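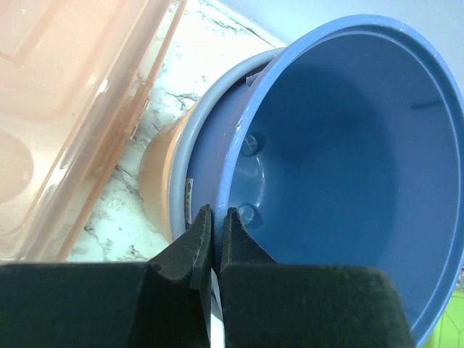
Page last changed: Thursday, 16:20

Tindness Robot Club > Build threads > Nesting task, stuck on grip

gwilym_y
Right, we've got the club demo in April and I'm still arguing with buckets. The plan is that the arm pinches the rim of the blue one and lifts it clear of whatever's beside it. Closing on the rim is fine, it's the tilt I can't get consistent! I've been setting the wrist angle by hand each time and Wendy says that's cheating (she's probably right).

wdobson
It is cheating. Have you tried coming in lower on the rim? Kneath's team did that last year and got 15 clean lifts out of 20.

gwilym_y
Tried it, the fingers foul whatever's next door. So I've been looking at the two-arm version instead, one gripper at each side of the grey bin.

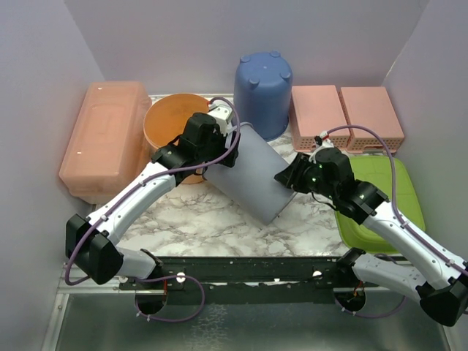
Bjartur reckons both arms should move off one clock, and I think he's onto something, as my left one always seems to set off a touch early. I've left a gap in the script for it but haven't written that bit yet.

bjartur_L
Please do the clock first. Everything else is guesswork until you've got that.

kamol_t
Don't agree, sorry. Get one arm doing the blue bucket properly and then worry about two. You'll be chasing two faults at once.

wdobson
With Kamol on this one. Also put the wrist angle in the log, Gwilym, I've asked twice.

gwilym_y
Fine, fine, logging it tonight. One arm first, but I'm keeping the bin script!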